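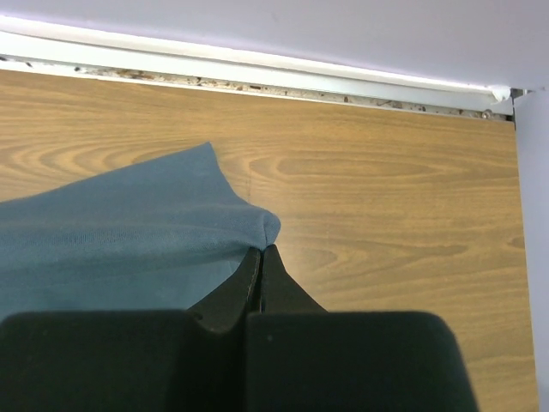 The blue knit, still in a heap on the table.

April, a little after ten at night

I meant to write about the walk out to Brarmont and the long wait for the bus home, but all I really want to write about is folding, so the walk will have to keep for another evening. My feet remember it well enough!

I have been trying to get through the washing the way my mother did, one piece at a time on a bare table, no radio, no rushing. I can do towels. I can do pillowcases with my eyes shut. The soft knit things are what beat me, because you lay one side down nicely and then the other side puffs up and wanders off by itself. I stood and looked at those little ridges in the fabric for ages (it is such a pretty color, somewhere between blue and teal, and I'd forgotten how fond I am of it) and I thought, well, find a corner and start from there. So that is my rule now. Find a corner, any corner, and don't think about the rest until you have it.
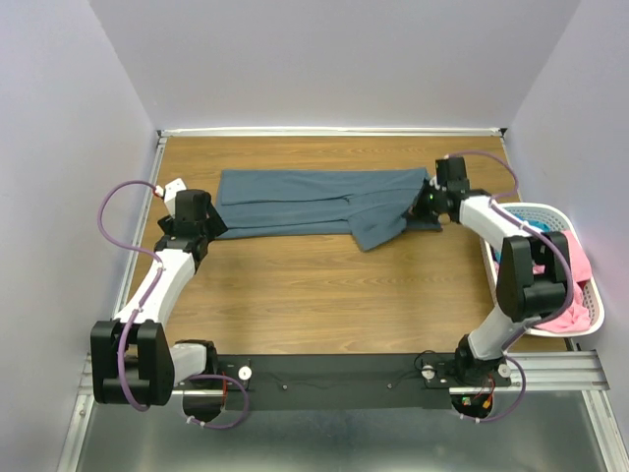

Long layers across the table, one flap sticking out, basket on the right.

I do like a long fold. My mother folded everything into squares, and I used to think that was the only decent way, but a long strip lies so calmly along the back of a table, and then you can bring the ends in whenever you please. A flap poking out at the front bothers me more than it should. I'd have smoothed it down three times over and gone back for one more pat.

I like a plain white basket near my elbow too. The wicker one from Brolel looked lovely in the shop and has snagged every sweater I own, so it can hold magazines from here on.

Tomorrow it's the sheets, and the fitted one will win as usual. I should also get more soap, and look for the other gray sock behind the dryer. The kettle has just clicked off, so I'll stop here and have my tea while it's hot.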